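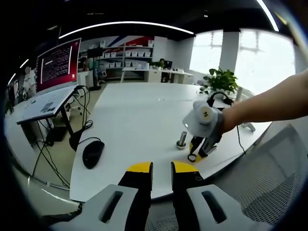 写真提供:トルタノ(Tolutano)広報

報道関係者各位
2019年5月18日
トルタノ

小さな部品は、白い机で。作業用大型テーブル「ミラニ(Mirani)」発表
縁は曲線、天板は白一色。ボルトやワッシャーの仕分けに

トルタノ(代表:ドゥアルテ・ローシャ)は、細かい部品を扱う作業場向けの大型テーブル「ミラニ」を発表しました。受注開始は11月。取り急ぎ概要のみお知らせします。価格表は後日。

■開発のきっかけ
黒いワッシャーが見つからない。これに尽きます。色の濃い作業台に黒い輪を置くと、まず見えません。落とす、探す、また落とす。前の机では一日に何度もやっていました。
そこで天板を白に。角もやめました。縁をぐるりと丸くして、どこに立っても手を伸ばしやすい形に。腕が角に当たらないのが思った以上に楽、と社内での評判も上々です。

■ふだんの部屋で使う
当社では作業室で毎日使っています。ノートパソコンは天板に載せず、脇の黒いスタンドへ。マウスは天板の上。ケーブルは、まあ、多いです。配線まわりは別売のケーブル受け「バキコ(Bakico)」を準備中で、こちらは仕様が固まり次第あらためてご案内しますす。
奥の壁ぎわには白い棚と白い収納ボックス。部品の定位置は棚、机に出すのは今使うものだけ、というのが当社の基本の運用です。壁の赤と青の斜めのストライプは、白い家具ばかりの部屋でよく目立ちます。 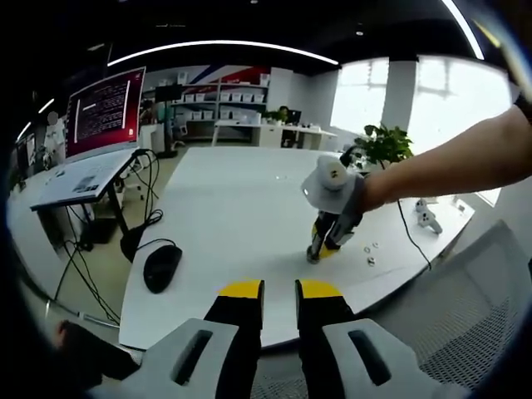
■「ミラニ」の特長
・白い天板。つやを抑えたなめらかな表面
・曲線の縁。部屋の中央に置いても圧迫感が少ない
・広さ。手元に部品、奥にパソコンまわりの道具や鉢植えまで置ける
・定員は4名まで。向かい合わせでも横並びでも

設計担当のグラサ・シモンイスのコメント:
「部品の影がきちんと出る白にしたかった。影が出ると、立っているのか寝ているのかがすぐ分かるんです。真っ白すぎると目が疲れるので、そこは試作を重ねました」

試作は9回。最後まで迷ったのは縁のカーブでした。きつくすると置き場が減る、ゆるくすると角が残る。今のカーブに決まったのは締め切り直前です。

■仕分けの手順も公開します
テーブルに合わせ、社内で使っている仕分け手順「アクラ(Akura)」を資料にまとめました。1枚もの、無料。内容はごく簡単です。
1. 箱から出すのは一種類ずつ
2. ボルトは立てて置く。長さと太さが一目で比べられる
3. ワッシャーは平らに。重なったらずらす
4. 終わったら棚へ戻す
慣れた人には当たり前の話ばかりですが、新しく入った方にはこれが効きます。ボルトを立てる、が特に好評。細い方は倒れやすいので、足元にワッシャーを敷いてください。

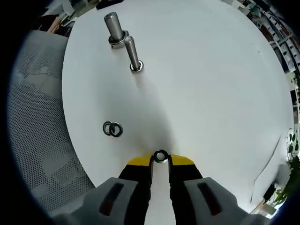 白い天板に立てた2本のボルト。左手前には黒いワッシャー。

■先行利用者の声
ゲタチュウ・フィクレ様(修理工房)
「黒い輪っかが見える。それだけで買いです。欲を言えばもう一台ほしいけど、部屋に入らない」

エルメリンダ・アントゥネス様(模型教室)
「生徒さんが机の真ん中に集まれるのがいいですね。縁が丸いので椅子の位置も自由。消しゴムのかすが目立つので、掃除はまめになりました」

アンケートでは先行利用者の95%が「部品を探す時間が減った」と回答(当社調べ)。詳しい集計は資料請求の際にお申し付けください。

■お手入れ
乾いた布で拭くだけ。油汚れは薄めた中性洗剤を。金属部品を引きずるのは避けてください。持ち上げて、置く。天板に限らず部品の方にも傷がつきます。
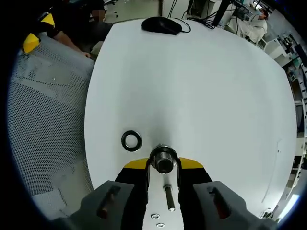

短い円筒形の金属部品と、黒いリング。白地なら輪の形も見分けやすい。

■今後の予定
11月 「ミラニ」受注開始
同月 手順資料「アクラ」配布開始(資料のみの請求も可)
「バキコ」 発売時期未定

色ちがいのご要望をすでにいただいておりますが、当面は白のみの展開となります。小型版も検討中。決まってません。

■取材・貸出について
作業室の見学取材を受け付けています。部品を広げたままの日が多いので、事前にご連絡ください。画像データの貸出も可能、掲載時はクレジット表記をお願いいたします。

【本件に関するお問い合わせせ先】
トルタノ 広報担当:アフォンソ・ローシャ
※お急ぎの場合は件名に「ミラニ取材」とお書き添えください。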